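Ticket: Leader arm drifts during peg demos
Opened by: Kacper Pawłowska
Queue: Rutadberg teleop
Status: Waiting on parts

Hi again! So I'm back on the peg task (drive the arm by hand with the leader, pick up the red peg, bring it over to the purple base, save the demo) and the follower keeps creeping after I stop moving. It's not much, 3 mm maybe, but on a job this fussy that's plenty.

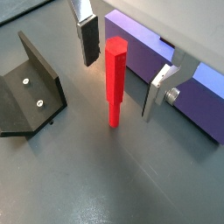
I restarted the Endance recorder, re-zeroed the leader and swapped the USB cable, in that order. The re-zero helped for a while and then the creep came right back. Eugeniusz Czarnecka had a go on Monday and got the same thing, so I don't think it's my shaky hands!

Log says the wrist joint on the leader is sending small changes even when it's parked. I bumped the deadband from 3 to 5 counts and that calmed it down, but now slow moves feel sticky, and slow moves are kind of the whole job near the base.

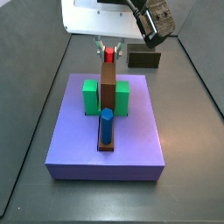 Can I keep the demos I recorded before the deadband change?
Keep them, but put them in their own folder. The arm really did go where the recording says, so they're fine for training, and we can drop them later if the policy starts to wander.

Thanks, that saves me a lot of redoing. I've moved them over and set the recorder to 60 Hz to match the old ones.
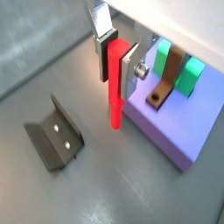

Red peg in the gripper, next to the purple base.

Next up is a new wrist encoder from Cleton. Please leave the ticket open until it's in, and don't touch the deadband before then, I want to compare the two properly.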